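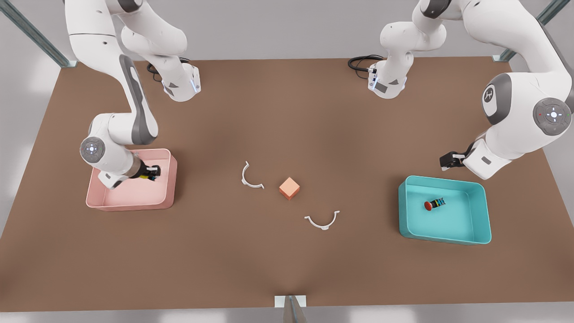
The two-arm sorting cell in simulation, pink bin on one side, teal on the other.

OK, a few people asked how we're going about the robot purchase at Batholm, so I'm doing a thread. Fair warning: it's mostly about money and table space.

Quick background. We're a small shop, we put together parts kits for plumbers and HVAC people. Little stuff goes in bins, bins go to packing, repeat until your wrists hurt. We want a cell that takes over the sorting on one table. One table! I keep having to say that to myself when I see the catalogs.

Before anyone spends a dime we're running the job in simulation. Yiran Xu set it up and I pester her with questions. It runs on a plain desktop she already had, so the first line of my spreadsheet says zero and I'm very proud of it.

First budget question was one arm or two. I was firmly on team one arm (cheaper, duh). Then I watched the sim with two bins on opposite sides of the table and started doing the math on how far a single arm has to travel back and forth. I'm now on team two arms and slightly annoyed about it.

Two arms doesn't mean double the price, by the way. You pay for two arms and two grippers, sure, but the table, the frame, the fencing and most of the install get paid for once. On the Dreltau quote the second arm was a smaller jump than I'd braced for. The second set of spare parts was a bigger one. Ask for spares pricing up front, people.

Speaking of Dreltau. Their quote came in at 10 pages and the word "optional" is all over it. Some of the optional things I'd call optional. The emergency stop cabling I would not. So I went through with a highlighter and made my own version called "what it costs to turn the thing on," and that's the number I took to the meeting.

Jasińska sent the other quote. Two pages, very friendly, training included, but they leave the frame and the table up to us. Which is tempting, and also how you end up with a robot bolted to something your cousin welded.

Tadeusz Kołodziej runs our floor and he's been asking one thing in every meeting, which is where the cables go. I thought he was being fussy. Then I looked at the sim again and both arms have a black cable looping out onto the tabletop right where he'd want to put parts. So now "cable routing" has its own row in the sheet. Fine, Tadeusz.

Now the bins. I figured bins were free because we own a mountain of them. Nope – ours are deep and the gripper has to get down inside to set a part on the bottom. If the walls are tall, the wrist gets close to the rim and everything slows way down. Shallow bins with flared sides look a lot easier. I priced 146 of them, which covers the table plus everything in circulation between us and packing.

They're cheap each. They're not cheap times 146. This is the story of the whole project, honestly the arms are the part of the budget that's moved the least!

Somebody replied asking why there's a cube on the table with the other parts. Yiran likes having one plain shape in there to compare against. A cube is easy, it has nice flat sides and a gripper can close on it and be happy. If the cube gives you trouble you've got a setup problem. If only the other parts do, you've got a parts problem, and those get fixed with a different budget.

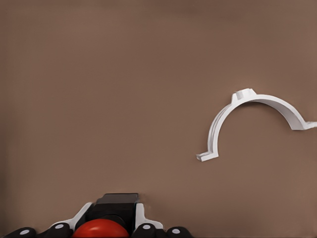 And our parts problem is clamps. Curved ones, with flat feet sticking out at the ends. A person picks one up without thinking. For a gripper you have to decide where to grab it – over the curve, or by a foot, or across the whole width – and each answer points you to a different gripper and a different price.

So grippers. The basic parallel kind is the cheap option and I'd love it to be enough. You can order custom fingertips for it and that's a small bill. The fancier multi-finger hands cost a lot more and, from what I've been told by two separate salespeople, they also want more attention. I've penciled in the parallel ones with custom tips and left a second row blank underneath, in case.

Yiran wants to see 1000 picks in the sim for each kind of part before we choose. I said couldn't we do a hundred. She gave me a look. Computer time costs us next to nothing and a wrong gripper costs us a month, so she gets her 1000.

Cameras are the row I understand least, so I made them the row with the most padding. White clamps on a brown tabletop should be about as easy to see as it gets, but we also stock clamps in black and in a gray that matches our floor. Do we buy better cameras, better lights, or a different color mat? The mat is the cheapest thing on the list by a mile, so I'm rooting for the mat.

Space! We've got 368 square feet set aside for the whole cell, including fencing and a spot for a pallet. That sounded huge until I taped it out on the floor. Tadeusz walked it with a cart and had to back up twice. The taped version cost me one roll of tape and it's the most useful thing I've done since March.

A thing I'd do differently: name the project later. We called it Vader for a laugh in the first week and now it says Vader on the purchase request and I have to say it out loud to our insurance lady. She takes notes.

OK the spreadsheet itself, since that's what most of you wanted. My rows, in no special order:

Arms
Grippers and fingertips
Table and frame
Fencing and stops
Cameras and lights (padded)
Bins
Cable routing (hi Tadeusz)
Install
Training
Spares for year one
Somebody's hours to babysit it

Please don't skip that last one. Both vendors were vague on it when I asked, and I get it, they don't know our crew. I put down half of one person's week for the first three months. Tadeusz thinks that's low. Yiran thinks it's low too and she never agrees with him about anything, so it's going up.

Lease or buy? I went back and forth on this all winter. Leasing gets it in the door sooner and the monthly payment looks cute next to our rent. But we'd want our own fingertips and our own table, and I don't love customizing something I have to hand back. Leaning buy. If you've leased a two-arm setup and liked it, tell me, I mean it.

Someone asked about used arms. I looked! There are nice deals out there. The trouble is we don't have anyone in house who could look at a used arm and tell me what's worn out, so I'd be paying a person to come check, and then the deal is a bit less nice. Maybe for a second cell.

Where it stands: both quotes are in, I've asked Jasińska to price the frame so I can compare them properly, and the sim picks for the clamps are next. The budget meeting is Thursday. I'm bringing the spreadsheet, the roll of tape and donuts.

Will add to this thread when I hear back on the frame price. Questions welcome, especially about bins, I know way too much about bins now.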